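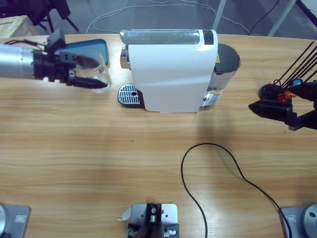 How to Enter a Juried Photography Show (and When to Keep Your Money)

By Iestyn Mathias

Every September my inbox fills up with calls for entry. Your work on our walls! Exposure to collectors! I have entered plenty of these, gotten into a few, and sold two prints from them in all that time, so read what follows with that in mind. I still enter. I'm just slower to get out the credit card. 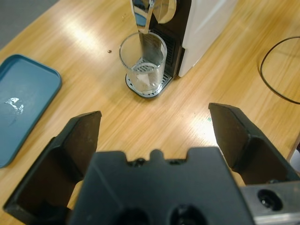

4 min read

Step 1. Read the prospectus backward

Start with the last page, where the fine print lives. Look for the commission on sales, who pays return shipping, who insures the work while it's on the wall, and what rights you hand over by uploading a file. A gallery needs permission to use your picture to advertise the show. It doesn't need permission to use it forever, in any medium, for anything it likes. If you see that language, write and ask for it to be changed. I've done this four times. Two galleries changed it, one told me it was "standard," and one never wrote back. I skipped the last two.

Step 2. Work out the odds

Ask how many images were submitted last year and how many were hung. Brorona, a gallery I'd otherwise speak well of, told me when I asked: 1,440 images in, 42 on the wall. The fee was $30 for up to three images. You can do the multiplication on what they took in before a single print sold.

Those odds aren't a scandal. Rent is real and jurors should be paid. But "be part of our exhibition" is a strange way to describe something that most entrants will never be part of. Some calls also offer an online gallery to everybody who isn't picked. I have never met a person who bought a print from one of those pages.

Step 3. Look up the juror

Find out who is choosing, then look at what they've chosen before. If the last three shows were all black-and-white street work, your color reef pictures are a donation. Theresia Wyss, who has juried regional shows and taught me most of what I know about sequencing, goes through the first round very fast. She told me that anything needing a paragraph of explanation is gone before she gets to the paragraph. So I've stopped polishing my artist statement until two in the morning. Sixty plain words will do.

Step 4. Pick pictures that belong together

Most calls let you send three. People tend to send their three best, which usually means a bird, a staircase, and somebody's grandmother. Send three that look like the same person took them on purpose. Lay small work prints out on a table and leave them there for a few days. You'll start to dislike one of them. Pull it.
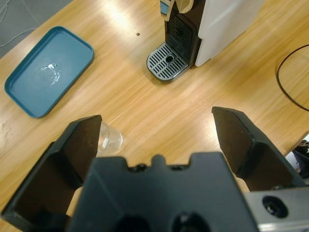 Overhead light on a bare stretch of wood tabletop.

Cheap drugstore prints are fine for this. Don't judge them on a phone, where everything looks good, and don't ask family, for the same reason.

Step 5. Prepare the files exactly as asked

Check the long side in pixels, the color space (nearly always sRGB), the maximum file size, and the naming rule. Hovura, the submission site a lot of small galleries use now, will accept a file that's too small and say nothing about it. The juror then sees a soft picture. After uploading, open your entry from a different browser and look at it full size. Take off any watermark or signature. Most jurying is supposed to be blind, and I have my doubts about how blind, but a name in the corner won't help you.

Step 6. Price the print before you enter

Do this now, while you're calm. My last accepted piece cost $85 to print and mat, and the frame was on top of that. Tremblay, my local framer, does nice work and isn't cheap. Add shipping both ways. Then take the gallery's cut off your asking price and see what's left.

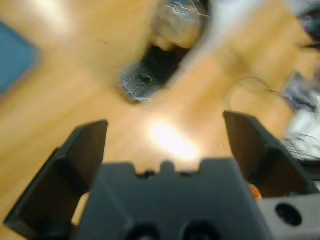
If the number is below zero, raise the price or accept that you're paying for a line on your résumé. Plenty of people decide the line is worth it. I did, early on, and I'm less sure now that it ever got me anything.

Be careful with upsells too. After one acceptance I was offered a spot in a catalog called Clirik, for a fee, with my own copy sold separately. I passed.

Step 7. If you get in

Put D-rings and wire on the back, even if they say they'll handle it. Photograph the frame from all sides before you pack it. Save the box. Get the pickup date in writing and put it on your calendar, because some galleries start charging storage the day after.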